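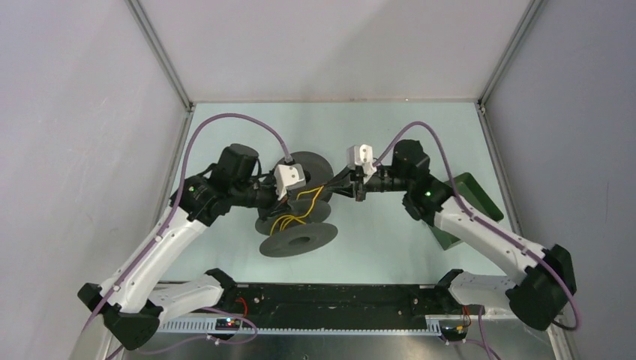 2 min read

Reels, Leads and Odds and Ends: the September Gallery

Hello again, and welcome to another of my rambling little galleries. Those of you who have been with me since the shed at Prenduddale will know that I have a soft spot for anything that keeps a cable tidy, and this month I have given in to it completely. The picture at the top is the one I kept coming back to, so it gets the most words, as favourites do.

Yellow cable, dark grey reel
I do love a yellow lead. You can find it in long grass, you can find it behind the sofa, and you are far less likely to catch your foot in it on the way to the kettle. Against the dark grey of the discs it looks very smart indeed, and the pale worktop lets you see both properly.

The discs
Look at the one nearest the front, tilted up a touch towards the right, with the dark hole in its middle. There are three discs to be seen, and I am fond of the way the broad round one sits at the back like the big plate in a dresser. My grandmother kept her knitting wool on wooden bobbins, and I think that is where all this began for me -- I could sit and turn those round for a whole wet afternoon.

A few notes on winding, as so many of you write in to ask

I wind slowly, with the lead laid out straight behind me down the hall, and I let it run through a dry cloth as it comes in. It takes me 25 minutes to do the long garden one and I am always told I could do it in 8. Perhaps I could, but I have the wireless on and there is no hurry.

Let the cable lie the way it wants to. If it has been coiled one way for years it will fight you the other way, and it will win. Stop when you feel a twist coming, walk back along it, and let the twist out at the loose end before you carry on.

Leave a little tail free, enough to get hold of with cold hands in the winter. I tuck mine under the last turn -- Aparecida Paiva, who wrote such a kind letter from Escobedo, ties hers with a scrap of ribbon, and I have since pinched the idea for the six leads that live in our hall cupboard.

And do put a label on. Mine just say things like "lamp, landing" and "mower", in pencil, and they have saved a good deal of crawling about.

Next month will be baskets and boxes, if I can get the loft ladder down. Letters are welcome as ever, and I do read every one, even if the answer takes me a while.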